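Progress report to the Prarka Fund, second period
Project: Duvasitz Spring Parade
Prepared by Viorica Munteanu, production coordinator
25th January

Status. The parade remains scheduled for April. Route approval has been received from the town of Inau for the full course, including the turn at Havlíček Square. The approval carries one condition: floats may not exceed the height of the tram wires at the north end. Two designs were lowered to comply. No other change to the route is expected.

Participation. Registration closed with 20 walking groups and 300 individual marchers. The waiting list is not being carried over. Groups have received their assembly slots and the noise rules for the hospital block.

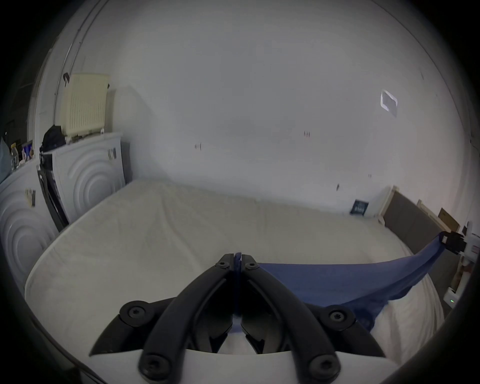 Float construction is behind plan by two weeks. The delay comes from the late delivery of trailer frames — all are now on site and have passed the brake check. Skirting for the lead float has not been ordered. The current proposal is plain cloth, in a blue like that of the piece held up at one corner by the black clip, and the final shade will be fixed once flame-retardant samples arrive. Generator mounts are complete on four floats.

Budget. Spending in this period was 1,606 euros, mainly on timber, paint and trailer insurance. Of the total grant, 70 percent is committed. The line for street barriers will run over, and we ask permission to cover it from the printing line, which is underspent.

Next period. Skirting order, sound test on the lead float, marshal training, and a night run of the empty trailers over the full route. The first aid contract is with the supplier for signature.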